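Section 4: Setting up your Jidness home weather station

Now for the fun part! By the end of this section you'll have live readings from your own backyard, and we reckon you'll be checking them before you've had your coffee.

4.1 Choosing a spot for the sensor mast

1. Pick open ground, well clear of walls, sheds and big trees. Short grass is ideal.
2. Keep away from barbecues, air conditioner outlets and dark paving, all of which push the temperature up.
3. Stand the base on level ground and press the four pegs in by hand.
4. Slide the mast into the base until the collar clicks, then tighten the grey knob.

CAUTION: Look up before you raise the mast. Never work near overhead power lines, and leave the job for another day if there's thunder about. 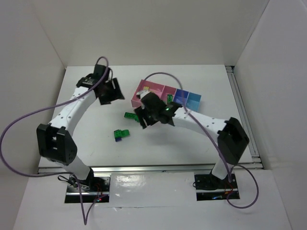 Dagný Toft would add a step here: turn the base so the knob faces away from the prevailing wind, as grit gets into the thread and after one dusty summer you'll need pliers to shift it.

Good tip, and it works just as well with the older Allier mast.

4.2 Fitting the rain gauge

1. Unclip the funnel and take out the foam packing. (Do check for this! A gauge with the foam left in will tell you it never rains.)
2. Make sure the little tipping bucket rocks freely from side to side.
3. Clip the funnel back on and centre the bubble in the level.
4. Pour 300 mL of water through slowly. You should hear the bucket tipping away.

NOTE: Your test water counts as rainfall. Clear the total under Menu > Rain > Reset. 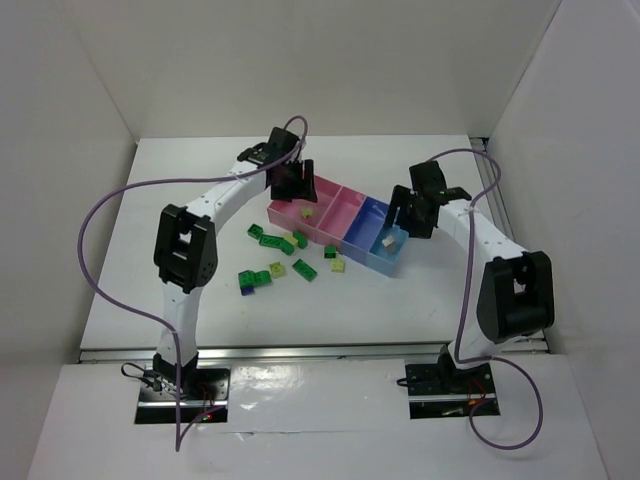 Once the total is back to zero, leave the gauge alone for 30 minutes and check that it hasn't crept up. If it has, the base is probably rocking in the wind, so push the pegs in further and try again.

4.3 Setting the pressure

1. Hold SET for 2 seconds until the pressure figure flashes.
2. Find the current sea-level pressure for the weather office nearest you.
3. Use the arrows to match it, then press SET again.

On a clear, still winter morning you might see 1040 hPa or higher, and what a treat that is for a first reading! Write it in the log at the back of this guide, along with the colour of the sky.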